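Yaroslav Romaniuk still gets mail about Terkon, the puzzle platformer he and Lihua Tan made for a handheld that was gone from stores a year after it launched. The letters come from people who want to know where the second half of the game went.

"It was always in there," he says. "You had to finish the clock level under 90 seconds to open it. We thought players would work that out. Most of them saw the credits and put the cartridge in a drawer."

Romaniuk was the programmer and Tan drew every screen. They worked out of a rented room above a print shop, under the name Skiko, and sold the game to a small publisher called Morikawa. The contract asked for 80 levels. They delivered 168.

"Lihua kept drawing them," he says. "I would come in and there would be six new ones on graph paper on my chair. I never told her to stop."

Tan remembers it differently. "He told me to stop every week," she says. "The cartridge was nearly full in June and I was still drawing. So he wrote a better way to pack the levels, and then there was room, so I drew more."

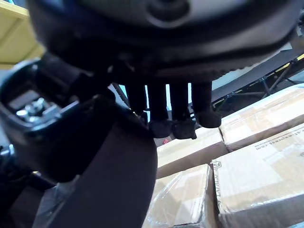

Cardboard boxes

The first print run was 1567 copies. There was no second. Morikawa moved on to sports games, and Romaniuk took a job writing billing software, which he did for over 90 months before he touched a game again. Tan went into book illustration and is still there.

What brought Terkon back was a fan, Lærke Fogh, who bought a copy without a box and found the clock level by accident. She wrote up the hidden half room by room and posted it on her own site.

"I thought the cartridge was broken," Fogh says. "The colors changed and the music ran backward. I nearly returned it."

Romaniuk read the whole thing in one evening. He says she got two of the rooms in the wrong order, and that her order is better.

He and Tan have talked about a new version, but the rights are a problem. Morikawa's catalog was sold, and neither of them is sure who has it. Tan kept the graph paper. Romaniuk kept the source code on disks, and some of those can still be read - he has checked about half.

Asked whether he would make the second half easier to find this time, he thinks about it for a while.

"I would give them two minutes on the clock," he says. "Lihua says 90 seconds is fine."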